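3.2 Fastener access and disassembly time

Repair cost in small household goods is driven mostly by labor, and labor is driven by how long it takes to open the case. Earlier work at Waditz treated opening time as a fixed charge per item. We drop that assumption here and model it as a function of fastener type, recess depth, and the number of different driver bits needed.

The sample consists of 467 repair records from the Flillano workshop, covering items received between April and September. Records with no start time were removed before analysis. Each remaining item was assigned to one of four access classes. Class 1 covers cases held by screws that can be reached from outside with no cover, label, or foot removed first (Figure 5). Class 4 covers cases that are glued or welded and must be cut.
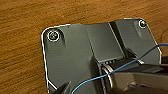 Figure 5. Screw in a circular recess near the corner of a dark gray plastic part.

Hạnh Lý, commenting on a draft of this section, objected that class alone hides the effect of wear: a screw that has been driven many times may take longer to remove than a clip that has never been opened. She asked that head damage be entered as a separate term. We agree in principle, but the workshop form has only a yes/no field for damage, and it was left blank too often in the early months to support an estimate. The field is used in Section 5 for the later records only.

Opening time was logged from first tool contact to full separation of the case halves. Time spent looking for a bit was included, as it is paid time. Reassembly was logged separately and is not used in this section. Two technicians did all of the work, and a technician term is kept in every model to absorb differences in pace. Standard errors are clustered by product model, following the Vetatitz protocol. Coefficients for Classes 2 through 4 are reported relative to Class 1.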